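Sunday, April 18, 2021
Open day, bench 2 (table setting)

Doors at ten. 75 visitors booked through Ceven, more turned up on the day. Mariama Baidoo did the talking, I ran the arms.

Morning
Started with the slow program, speed limit at 22 per cent. Fine for children at the front, a bit dull for the Zustuvham people, who asked to see it faster. Went up a step after lunch and left it there.

Questions we got
Mostly price and safety. One man wanted to know if it could lay for a whole canteen. Mariama said one place at a time for now. Someone from Issahaku asked how many practice runs we have stored. Told her 660, aiming for 2,000 by the end of May.

Table setting run
Plate at the back, cup to its right, gold cutlery in front. The thin handles are the hard part, as the ends are all openwork and the fingers have little flat metal to close on.
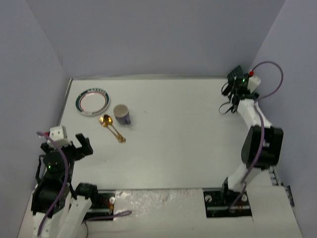
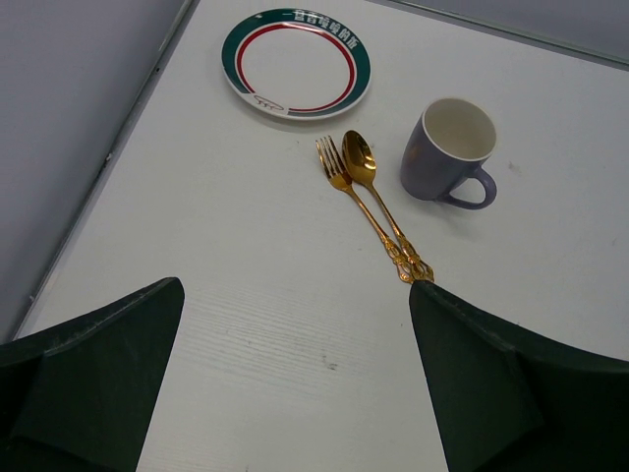 To do
Wipe down the base panel between the mounts.
Ask Zulix for spare finger pads.
Send Mariama the visitor list.
Try the cutlery laid further apart.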